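Cleaning up second-hand coloured blocks without losing the colour

I've just picked up a big tub of old painted building blocks for my nephew and I'm over the moon with them! Reds, greens, a few arches, all sorts. They're grubby though, and a bit sticky from whatever drawer they lived in. Can I soak them, or will the colour come off? I'd also love to know how people sort theirs, as the tub holds 75 and I'd like to put them into smaller sets for building games.

Posted by Nidex, 2023-02-20

Bart Bosman
801 helpful votes

Lovely find! Please don't soak them. If they're wood they'll swell, and the colour can lift at the corners first. I wring out a cloth in warm water with a tiny drop of washing-up liquid, wipe each block on all sides, then go over it again with plain water and dry it straight away with a tea towel. Stand them on end overnight so the air gets round. Try one block first — underneath, if it has an underneath — and look at the cloth. If there's colour on it, stop and use a dry brush instead.

For stickiness, a bit of bicarb on the damp cloth works wonders. Go gently on the edges, and use a cotton bud inside the arches, where old gunk loves to hide. 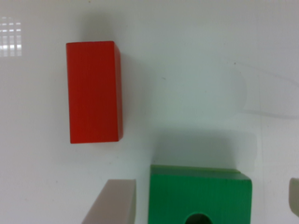

Sorting is my favourite part, and I do it on a white table with a bit of space between the pieces. Marks and leftover smears show up so much better against white, and you get a proper look at the colour as well. Faint streaks along a block, like the ones running the length of the red one, are nothing to scrub at, so leave those be. I start with the plain long blocks, then pull out anything with an opening in it, such as the green one, and keep those together as bridges and doorways. Pale pinkish-grey pieces go in whichever set looks a bit short. A small set gets used far more than a full tub, and children come up with brilliant things when they've only a handful to work with!

Do tell us how the first tower goes.

Piko

I just put mine in a pillowcase and shook it. Got the dust off. Didn't help with the sticky ones.

Riser

Agree with Bart about the soaking, I ruined a lovely set that way one August. I'd add that you should check for flaking before they go anywhere near a small child. If the paint is coming off in bits and you don't know how old it is, I wouldn't sand it, I'd keep that block on a shelf. The sound ones are fine to wipe.

For storage I use old shoe boxes with the colours scribbled on the lid. Cheap, they stack, and my two can find the green ones on their own now — what a difference that makes at tidy-up time.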